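Notebook, Mindale bench, March
Tracking dropouts, right hand gripper

Third session in a row with the pose jumping on the right side. 134 takes, 22 thrown out, and the log calls every one of them "marker lost." I don't believe the log. It said the same thing last month when the real fault was a bad clock on the Ugwu box, and we spent a morning reprinting cubes for no reason.

Went back to the paper pickup task today, short takes, both jaws on the one sheet. If it were only the marker being hidden, the jumps should come when the wrist turns over. Most of them come in the first 5 seconds, before much of anything has turned.
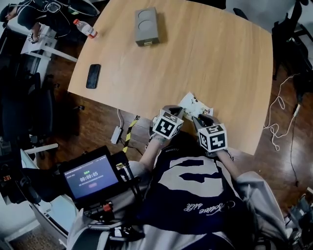
The fix passed along from Muvholm is to raise the exposure and move on. Tried it for a dozen takes. Fewer dropouts, but blurrier corners, and I suspect we are trading a fault we can see for one we can't. Not signing off on that.

Separate matter, and I care about it more: cables on the floor. The operator is wired to the rig and looking down at the jaws, and caution tape is not a cable cover. Asked for covers before the next block.

Still to do: swap left and right cubes, log raw timestamps for 300 frames at start of take, rerun on the Ornavach build. If the jump stays on the right after the swap, the cube is off the hook.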